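The Tray by the Door

Every house I have lived in has had a place where the small things go to be forgotten. In my grandmother's it was a blue bowl on top of the refrigerator, full of rubber bands and keys to doors long gone. In ours, until last December, it was the whole kitchen table, and if you wanted to eat supper you first had to push the day's pockets to one end.

I started looking into how other people manage it after a weekend in Brustton, where the housewares shop Kofler gives up most of its front window to trays. Wide ones, narrow ones, one hardly bigger than a bar of soap. I went in for a dish towel and stayed an hour, and came home with more opinions about trays than I ever expected to have (my family has been very patient).

What I like is a plain one, long enough for a pair of glasses and a phone case, with sides high enough that coins stay put. White suits me, since it shows the crumbs and shames me into wiping it. 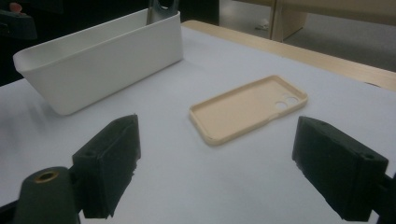

SMALL SPACES

A soft phone case in a sandy color is just the sort of thing that wanders. You take it off to clean it, you set it down open side up, and there it lies for a week. Mine spent most of the fall under a stack of mail. Now it goes in the tray with everything else, and on the first of the month I tip the lot out and decide what stays.

The first time I did this I found 79 cents, a library card and the good tweezers – the ones I had already replaced. The whole business took me 25 minutes, though a fair part of that went to reading old receipts.

You needn't spend much. The Olo tray at Kofler was under 30 dollars, and the secondhand place in Bredel usually has a shelf of them for less, some a little scuffed, which bothers me not at all. Wash it in warm water with dish soap, dry it well, and put it where your hand already goes when you walk in. In our house that meant the end of the counter, next to the bread.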